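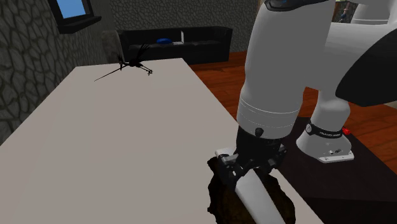
Figura 1. Brazo robótico sobre una mesa larga. Imagen simulada.

Gestión de residuos municipales
Apuntes de la unidad 6: La recogida separada de la materia orgánica
Profesora: Lilibeth Lumbao
Versión revisada el 27 de marzo de 2023

Antes de leer

Estos apuntes no sustituyen la lectura obligatoria. Recogen lo que se explicó en clase y añaden el ejercicio de Fetden, que en la pizarra quedó incompleto. Los términos que deben saber definir están reunidos en el último apartado.

1. De qué residuo hablamos

Llamamos fracción orgánica a los restos de comida y a los restos vegetales de tamaño pequeño que se producen en las casas, los comercios y los comedores colectivos. En la mayoría de los municipios es la fracción más pesada de la bolsa. Contiene mucha agua, y por eso pesa mucho y ocupa relativamente poco.

Conviene distinguirla de la poda. Las ramas y los troncos son también materia orgánica en el sentido químico, pero se recogen aparte, se trituran y entran en el proceso como material estructurante. Si un ayuntamiento suma las dos cosas en la misma casilla de su informe, sus datos no se pueden comparar con los de otro que las separa. Este error es frecuente y lo encontrarán en varios de los informes que usamos en las prácticas.

2. Qué ocurre cuando no se separa

En el vertedero, la materia orgánica queda enterrada y sin oxígeno. Los microorganismos que trabajan en estas condiciones producen metano, un gas con un efecto de calentamiento mucho mayor que el dióxido de carbono. Una parte se puede captar con una red de tubos, pero la captación nunca es completa y durante los primeros meses de una celda suele ser muy baja.

El segundo problema es el lixiviado, es decir, el líquido que atraviesa la masa de residuos y arrastra sustancias disueltas. Cuanta más materia orgánica hay, más carga contaminante tiene este líquido y más caro resulta su tratamiento. En el caso del antiguo vertedero situado junto al río Morgan, que vimos en la unidad anterior, el tratamiento de lixiviados continuó después del cierre y lo siguen pagando los municipios que lo utilizaron.

El tercer problema afecta a las otras fracciones. El papel mojado con restos de comida pierde casi todo su valor, y en una planta de clasificación la bolsa mezclada ensucia lo que se podría haber recuperado.

3. Sistemas de recogida

Contenedor abierto en la calle. Es el más barato de instalar. Cualquier persona puede depositar cualquier cosa, a cualquier hora. La participación suele ser baja y la cantidad de impropios, alta.

Contenedor con cierre. Se abre con llave o con tarjeta. La calidad mejora bastante, porque utiliza el contenedor quien ha pedido la tarjeta y tiene por lo tanto cierto interés. La cantidad recogida puede ser modesta durante mucho tiempo.

Puerta a puerta. Cada casa saca su cubo en los días fijados. Da los mejores resultados en cantidad y en calidad, pero exige más personal, una información muy clara al principio y soluciones específicas para los edificios altos.

Compostaje comunitario. Los vecinos llevan sus restos a un punto con varios compostadores y una persona formada controla el proceso. Funciona bien en núcleos pequeños o dispersos, donde el camión tendría que recorrer muchos kilómetros para recoger muy poco.

Los sistemas se pueden combinar. Kundero, por ejemplo, tiene puerta a puerta en el centro y compostaje comunitario en las aldeas. En total gestiona más de 13 puntos de compostaje, con un solo equipo técnico que los visita por turnos.

4. Los impropios

Un impropio es todo material que no debería estar en la fracción: plástico, vidrio, textiles, pañales, metales. Se expresa como porcentaje en peso sobre la muestra analizada. La muestra se obtiene vaciando la carga de un camión, mezclándola y dividiéndola en cuartos hasta llegar a una cantidad manejable. Después se separa a mano y se pesa cada material.

Dos observaciones sobre el método. La primera: el plástico pesa poco, y un porcentaje que parece pequeño puede significar muchas bolsas. La segunda: una sola caracterización al año no dice casi nada. En abril, con la siega de los jardines, la fracción se llena de hierba y el porcentaje de impropios baja sin que nadie haya separado mejor - en pleno invierno sucede al revés.

5. El proceso en la planta

La planta de Plirano recibe la fracción orgánica de seis municipios. El material pasa primero por un abridor de bolsas y una criba, y luego se mezcla con poda triturada. La mezcla es la decisión más importante de todo el proceso. Si falta estructurante, el aire no circula, aparecen olores y la temperatura no sube de forma regular. Si sobra, la pila se seca y la actividad se detiene.

Sigue la fase de descomposición, con aireación y riego controlados. En ella se alcanzan las temperaturas altas que eliminan semillas y patógenos. Después viene la maduración, más lenta y sin tanta vigilancia, y al final una criba fina. Lo que queda encima de la malla se devuelve al inicio si es madera, o va al rechazo si es plástico.

El compost se vende o se entrega a agricultores de la zona. Un compost con fragmentos visibles de plástico es difícil de colocar aunque cumpla los límites legales.

6. Ejercicio resuelto: Fetden

Datos: población, 3.324 habitantes. Fracción orgánica recogida en un año, 279 toneladas. La poda se contabiliza aparte.

Se pide la recogida por habitante y año.

Pasamos las toneladas a kilogramos: 279.000 kg. Dividimos entre la población: 279.000 / 3.324 = 83,9 kg por habitante y año.

Comentario. El resultado habla de lo recogido y no de lo generado. Para saber qué parte de la materia orgánica se está captando hay que conocer también la que permanece en la bolsa de resto, y para esto se necesita una caracterización de esa bolsa. En el examen se descuentan puntos a quien confunda las dos magnitudes. Tengan en cuenta, además, que la población empadronada puede ser muy distinta de la población real en los municipios con segundas residencias.

7. Términos para el examen

Fracción orgánica, fracción resto, impropio, caracterización, estructurante, lixiviado, maduración, rechazo, tasa de captación.

Para la próxima sesión

Lean el capítulo sobre tasas de pago por generación y traigan la ordenanza de residuos de su propio municipio, impresa o en el ordenador. Trabajaremos con ella por parejas.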